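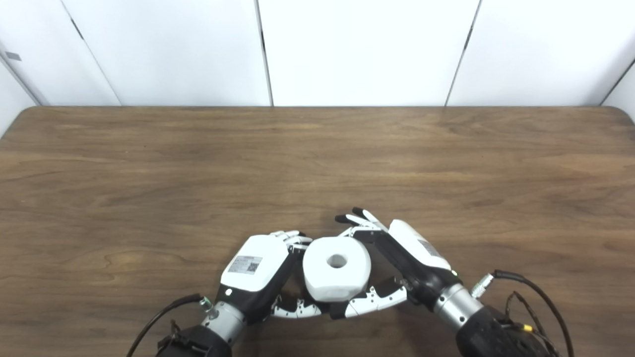
Both hands on the white ring, Bongate cell, 12th May

Hello Svetozár, hello all,

Thank you for the quick answer. I did the wrist offset again as you wrote, first left, then right, and I attach the picture above. The ring is between the fingertips of both hands and the two lower fingers come under it, nearly tip to tip. This is the pose I want to use as our reference from now on.

Svetozár Mikuš wrote:
> Before you touch the finger gains, please check the wrist offset.
> On the Stamton cell we had 123 in the file and the arm wanted 148,
> and we lost a whole shift on the fingers for nothing.
> Also look at the cable on the right wrist. If it pulls when the
> forearm turns, the zero will move again after some cycles.

You were right with the file. Our right wrist had still the old value from before Alžběta changed the coupling. I wrote the new one in and restarted the controller, and then the hand closed on the ring without the small jump at the end.

About the cable I am less sure. It goes up from the connector and makes an arc to the outside before it comes back down along the forearm. I turned the wrist slowly to both ends and did not feel a pull, but I did it by hand with power off - maybe it is different at full speed. Does somebody have a rule for how much free length to leave there?

Two more questions:

1. After how many cycles do you repeat the zero? Loubna says 500, the Firkow notes say nothing.
2. Do you keep one ring only for calibration? We use the same one for everything and I am afraid the edges get soft.

I will leave the finger gains as they are until I have an answer about the cable.

With regards,
Bohumila Štěpánek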